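Group 4 Project Report - Gripper Comparison (Kitchen Tasks)
Section 3: what we did and what went wrong

Two sets of fingers on the same arm. Staswood set = hard black ones. Eltetti set = soft orange tip with black parts. Controller was the Aoun one both times, settings left alone so the comparison would be fair. Wrist camera on for everything.

Task was bowls. Get hold of the rim, lift, hold, put it back. Nneka Garba wrote the scoring sheet, I ran the arm. Grip force capped at 3000 on the controller scale (no units in the manual, we asked).

Rim grasps are harder than they sound. Curved edge, shiny glaze, and the wrist camera gets so close that you lose most of the bowl and have to trust the last good veiw.

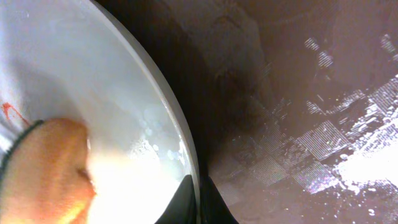

Glare was the other big problem. White ceramic under the lab lights blows out and the edge finder starts guessing. Dropped exposure from 900 to 723 and that helped with the rim, but the dark tabletop went to mush. Also it kept picking up reflections off the table as edges. Never properly fixed, we just masked part of the view.

Soft tip was more forgiving if the approach was a bit off. Hard fingers slid. On the other hand the hard ones were way easier to wipe down afterwards, and powder gets everywhere, so thats a real point for them.

Still to do before the May demo:
- redo the Staswood runs with the new exposure
- try the matte bowl from the Bondimberg kit
- Nneka to recheck the sheet, two rows don't add up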